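4.2 Fitting a Tube to a Latched Part

Seating a tube under a latch remains a task that Noreo units do not finish reliably without supervision. An operator shall stay within reach of the stop control.

1. Set the approach speed to level 2.

2. Bring the open end of the tube up beneath the latch. Pause while a small gap remains, and check the alignment.

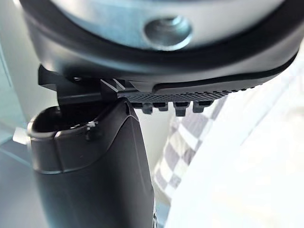
3. Advance the tube slowly. If it touches the latch off center, stop and back away - do not increase force.

Caution: After 8 failed attempts, complete the fitting by hand and record the result in the chore log.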